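## Updating your Zesness handset

1. Charge the phone past 30 percent and join your home Wi-Fi.
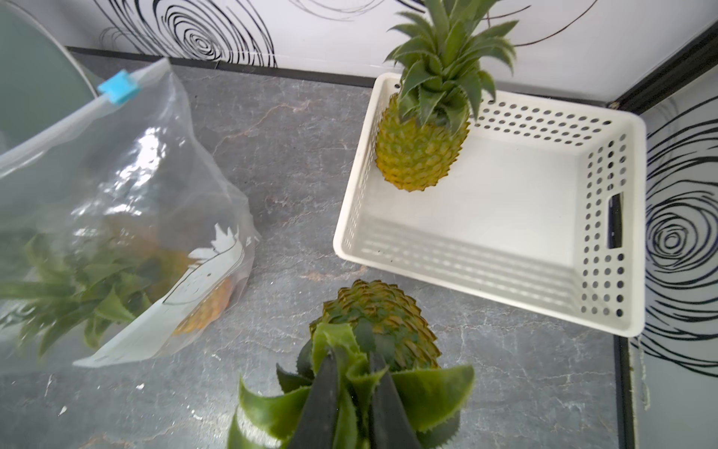
2. Open Settings, tap System Update, and let the 438 MB file come down in its own sweet time.
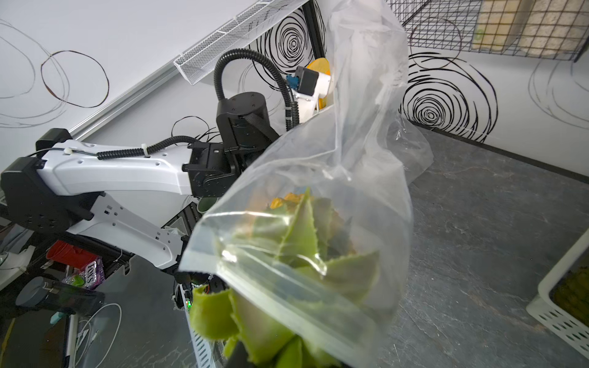
Pellgate writes that the bar sat at 100 percent for 6 minutes before the restart, so please be patient with yours!

3. Tap Install, and leave the power button alone. 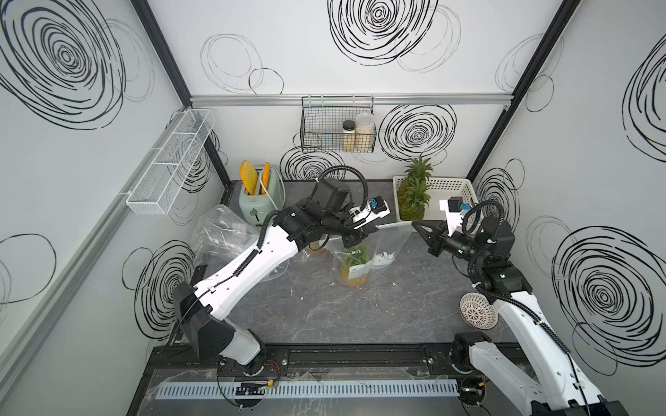 Aguirre adds that saved Wi-Fi passwords had to be typed in again, so keep yours handy.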